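Clothing Room Moves to Summer Hours, Needs Hangers and Shirts

June 27, 2019

The Piltemar clothing room has finished its changeover for the summer, and the racks are open to members again. Heavy coats and lined pants have gone into storage until the fall. T-shirts, light jackets and shorts are out, sorted by size first and by color only where there is time for it.

We took in 337 pieces during the spring collection. Most came in bags left at the Kiani Street door, and a good share arrived already washed and folded, which saved a lot of work. Another 12 bags are still waiting in the back hall and will be gone through over the next two weeks. If you gave something and don't see it on a rack yet, it is probably in one of those.

Saeed Bakhtiari, who runs the room, has changed the way the racks are set up. Last year everything was pushed onto the long wall rail, and people had to pull out half the shirts to see what was there. Now the smaller floor racks are in use as well, with fewer pieces on each. Denim jackets hang at the end of the rack next to the shirts. They are bulky and tend to swallow whatever is beside them when they go in the middle.

"A shirt that is squeezed in between two jackets will hang there until January," Bakhtiari said. "Give it a hand's width on each side and it goes home with someone." 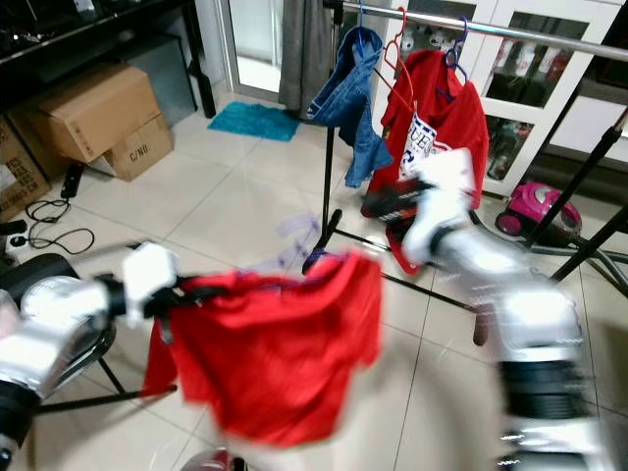
Red shirts and a denim jacket at the clothes rack, with the glass-door cabinet behind.

Printed T-shirts are the first thing to go every summer, and brand names go faster than plain ones. Adult medium and large are the sizes asked for most. We have plenty of small and extra large at the moment and can't take more of those until space opens up.

Hangers are the other shortage. We started the season with 300 and a number of them have cracked at the neck, mostly the thin plastic kind. Any color is fine and they don't have to match. Wire hangers from the dry cleaner are all right for shirts but they bend under denim, so please bring the thicker ones if you have a choice. Child-size hangers are also useful.

A few notes on hanging things back up, for members who try pieces on:

Put the hanger in from the bottom of a T-shirt, not through the collar. Pulling the neck over a hanger stretches it, and a stretched collar is the most common reason we have to send a good shirt to the rag bin.

One piece to a hanger, please. When two shirts share one, the one underneath never gets looked at.

Face the print toward the front of the room so it can be read from the door. Close at least one button on jackets so they don't slide off.

If a piece has fallen or you are not sure where it goes, leave it on the folding table and it will be put back at closing. Do not hang it on the end of the nearest rack. That is how we ended up with a child's raincoat among the men's shirts for most of last month.

Clothes to be given should be clean and dry, with pockets emptied. Small stains are all right on work clothes but not on anything else. We cannot take underwear, swimwear or single socks. Shoes go to the Memis exchange across the courtyard, which has its own shelves and its own sign-up sheet.

Drimico Laundry has agreed to wash one load a week for us through the summer, at no charge. That load is kept for jackets and other large pieces, so smaller items still need to come in washed.

Bags can be left at the Kiani Street door whenever the front desk is open. Please tie them shut and write the sizes on the outside if you know them. Loose hangers can go in the crate just inside the door.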